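Course Handout, Unit 3: Color and Surface in Interior Spaces

Reading for this unit: the Usmani workbook, chapters on hue, value and surface finish. Students should complete the reading before the studio session and bring a set of paint cards.

1. Terms

Hue is the family a color belongs to, such as red, green or blue. Value is how light or dark a color is. Chroma is how strong or how gray it is. The three are independent, and a written specification must address each one. A note that reads only "green wall" will be returned for revision.

2. Value contrast

The eye finds edges mainly by differences in value. A pale door in a pale wall is hard to locate, while the same door with a dark surround is found at once. In corridors and stairwells, value contrast should be settled first and hue chosen afterward. To check a scheme, convert the sample board to grayscale. Areas that merge in the gray version will be difficult to tell apart for many users of the building.

3. Surface finish

Gloss paint reflects lamps and nearby objects; matte paint scatters light and hides small faults in the plaster. Dark polished surfaces show reflections readily, and light sources placed close to them must be considered as part of the scheme. For the Futum reading room exercise, students are to specify a finish for every horizontal surface, including sills.

4. Simultaneous contrast

A neutral color takes on a slight tint opposite to that of its surroundings. A gray card placed on strong green will look faintly pink. White is affected in the same way, and white fittings should always be judged against the final wall color. Samples viewed on a desk are not acceptable evidence.

5. Estimating paint

The Teker exercise has a wall area of 1,215 square feet. Doors and windows take up 504 square feet, which leaves 711 square feet to be painted. Show all steps, and state the number of coats assumed.

6. Assignment

Prepare one sample board for a small waiting room, with a written specification of no more than 715 words. Record the light under which each sample was judged. Work is due at the start of the May review. Late submissions are governed by the department policy printed in the course outline.
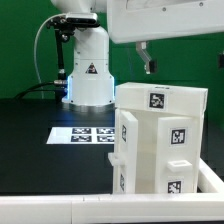
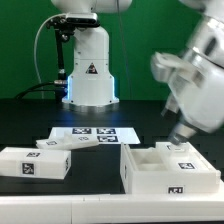

Figures 1 and 2. White against bright green, with blue light reflected in a dark tabletop. See Sections 2 and 3.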